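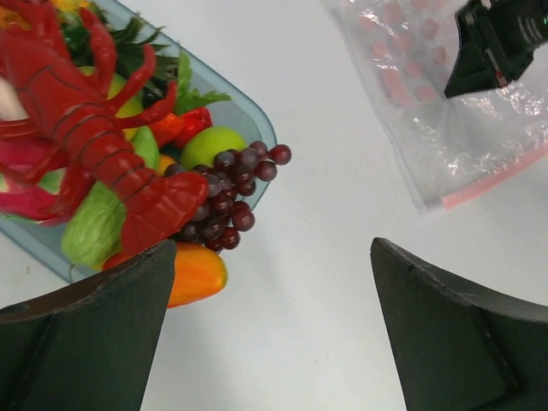 A toy library in Peston is to start lending play food in ready-made sets after parents asked for more to go with its toy kitchens.

The Wikow Toy Library, which has 172 member families, said the first sets would go out after Easter. Each one comes in a shallow plastic tray and includes toy fruit and vegetables, with the odd extra such as a red plastic lobster.

Angus Dalgleish, who runs the lending desk, said play food had been borrowed 882 times in the past year, more than jigsaws or train track.
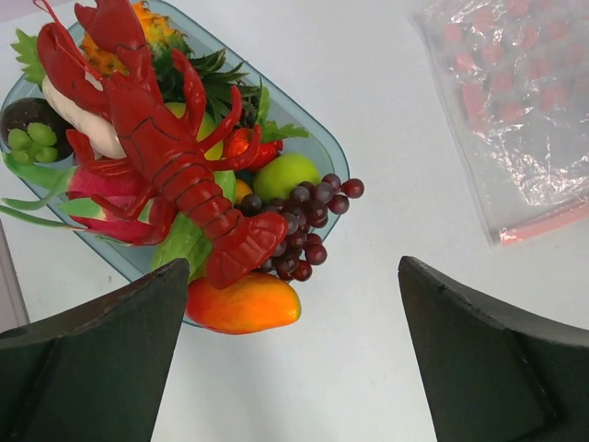 "Children want the lobster first and then the dragon fruit," he said. "The grapes come back every time but the strawberries go missing, so we have bought spares."

The sets cost £621 in all, paid for by a sale held at Sadard Hall in November. Members can keep one for up to three weeks at no charge. Non-members pay a £7 deposit.

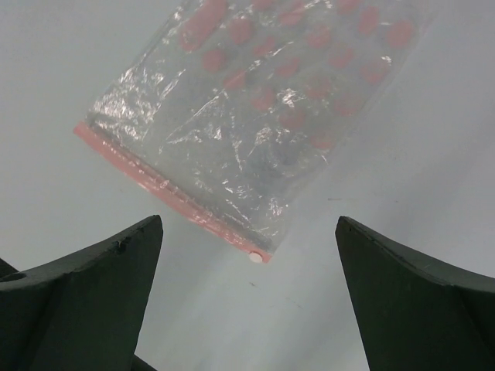

Small pieces will be lent separately in zip-top bags, and families with children under three are asked to leave these out of their order.

Anyone with toy food to give away can hand it in at the Wendt Road entrance during opening hours. Sets can be reserved at the desk or by telephone.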